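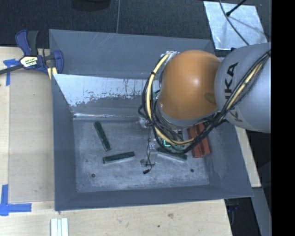 Gray bin, green bars on the floor of it.

Lirham Bin Parts - README

By Larasati Osman | February | 2 min read

Notes on the parts and the bin, written fast. Will tidy later.

## What's in it

Pictures of small parts lying in one big metal bin. Narrow dark green bars mostly, a few to a bin. 500 pictures in the main folder, 178 more in `extra/`. The extras are the same bars, just tipped out again.

## The bin

- gray metal, sloped sides that flare out at the top
- sits on a light wood tabletop
- floor is scuffed. Leave the scuffs alone, don't paint them out, don't label them

## The bars

Bars land however they land. Some steep, some close to flat. A bar with a pale edge showing is still a bar - same label, no seperate class.

Partly covered bars: label the part you can see. Arif and Zulkifli did the first pass and had different habits on this, so folders 1 to 7 are a bit mixed. Folder 8 on is consistent.

## Labels

`bar` - any green bar, any angle
`bin_floor` - flat area only, stop where the wall starts
`other` - cables, connectors, small shiny bits near the back edge. Do not guess what they are

## Known problems

- bright spots on metal get picked up as edges
- `extra/` has two naming styles, sorry, Syahrul has a rename script somewhere
- bar lengths are not recorded. Ask Slamet if you realy need them

## Use

Fine for counting and angle work. Not much good for anything needing true size.

Shares: 8 | Comments: 7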